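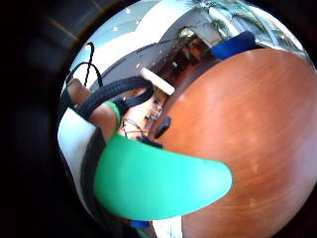

Finished the last two episodes of Lavinow last night and I want to put some thoughts down before I forget the details. It's the one about the woman who takes a job under her dead sister's name. I watched it at the dining table, on a laptop, on shiny reddish-brown wood with something green parked next to me, and I let dinner go cold during the courtroom part. Spoilers from the next post on.

The setup again for anyone who skipped it. Two sisters, one nursing license. The older one dies in January, the younger one reports to the hospital in Strachan as her. She plans to stay one pay period. She's still there when the season ends.

What I liked most is that the lie is boring. She fills out forms. She learns which locker is hers. Episode three is almost all paperwork and it was the most tense hour of the season for me.

The romance with the ambulance driver didn't do much for me. He finds out in episode five, gets angry for one scene, and then he's fine. I kept waiting for it to come back and it never did.

The father is better. He knows from the first phone call and says nothing for months. When he finally uses her real name it's in a parking lot, with a truck backing up behind him so you can barely hear it. Good choice by whoever did the sound.

Somebody asked me if you need to see Tastari first. No. Same writers, same fictional county, and the diner shows up in both, but the stories don't touch. I'd watch Tastari second. It's slower and the first half hour is mostly driving.

Runtime note. The finale is 91 minutes, and the one before it is a normal length. I started both after eight and that was a mistake.

The badge number. It's 2279 in the pilot and you see it again on the evidence bag in the finale. I went back and checked. Same number, same scratch across the photo. In episode four the badge is clean, so either they had two props or the scenes were shot out of order.

The ending. She confesses, the hospital decides not to press it, and the state does. We don't get the sentence. The last shot is her signing her own name on the visitor sheet for her sister's grave. I've seen people call that a cliffhanger. I thought it was finished and I hope they leave it alone.

Smaller complaint: the $500 she borrows from the landlady in the pilot is never paid back or mentioned again. It's the reason she takes the job in the first place.

It's on Stosta, all eight episodes, with subtitles. The English ones lag a little in episode six. Starting Tastari again tomorrow to see if the diner scene lines up.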